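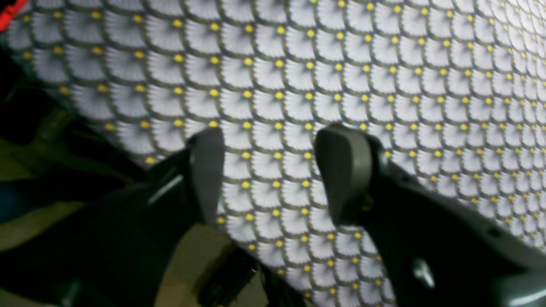
Trelley Owners Forum: Cooling, Belts and Hoses

Thread: Serpentine belt replacement interval, Trelley 2.0

Seo-ah Joo
Member
Posted 17 Jan 2026

Good afternoon. I would like to ask members for their experience with the serpentine belt on the Trelley 2.0. The owner's booklet calls for inspection at every service but gives no fixed mileage for replacement. My local shop has recommended a new belt, tensioner and idler pulley together, at a total of 674 dollars including labor. The present belt has no visible cracks. It does chirp for a few seconds on a cold start. Is the full set necessary, or would the belt alone be a reasonable repair?

Aiguo Song
Moderator
Reply 1

Welcome to the forum. Please review the pinned notice on belt inspection before ordering any parts. Modern belts of this type seldom crack, and the absence of cracks should not be taken as proof of good condition. The ribs lose material with age and the belt rides deeper in the pulley grooves. An inexpensive plastic wear gauge will settle the matter.

With regard to the chirp, members are advised to check pulley alignment first. A short noise on a cold start is often an alignment fault, and a new belt will quiet it only for a while.

Jin-sol Yook
Senior Member
Reply 2

I must respectfully disagree with the shop's recommendation. The tensioner on this engine is a durable part. Mine was still within its marks when I replaced the belt last August, and I fitted a Canpolat belt by itself. There has been no noise to date. The job requires a long-handled wrench and very little else. 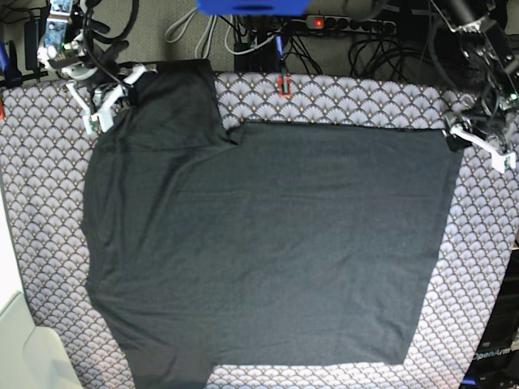 I would add that access is from below on the passenger side, and that the splash shield is held by 9 clips. Two of mine broke on removal. Owners should have spares on hand before they begin.

Ye-seo Shin
Member
Reply 3

With respect to the previous post, I do not believe the tensioner should be dismissed so readily. I followed the same advice and replaced the belt only. The tensioner arm seized after 3190 miles and the new belt was thrown on the highway. I lost charging and power steering together. The tow alone cost 200 dollars. Had I purchased the complete Dulen kit at the outset, I would have spent less.

Jin-sol Yook
Senior Member
Reply 4

I am sorry to read of that outcome. May I ask whether the arm was checked for free movement while the old belt was off? That step is in the pinned notice. A worn arm will usually feel rough or return slowly.

Ye-seo Shin
Member
Reply 5

It was not checked. I accept the point, although I maintain that most owners working at home will skip it as I did.

Soo-ah Seol
Member
Reply 6

Could anyone confirm whether the Droltolley kit fits the 2.0? The catalog lists it for the 1.6 only, and the seller has not answered my message.

Aiguo Song
Moderator
Reply 7

It does not fit. The 1.6 belt is shorter. Please open a separate thread for questions on the 1.6 parts.

Seo-ah Joo
Member
Reply 8

Thank you all for the replies. I have ordered a wear gauge and will ask the shop to check the alignment and the movement of the arm before I approve any work. I will report the findings in this thread.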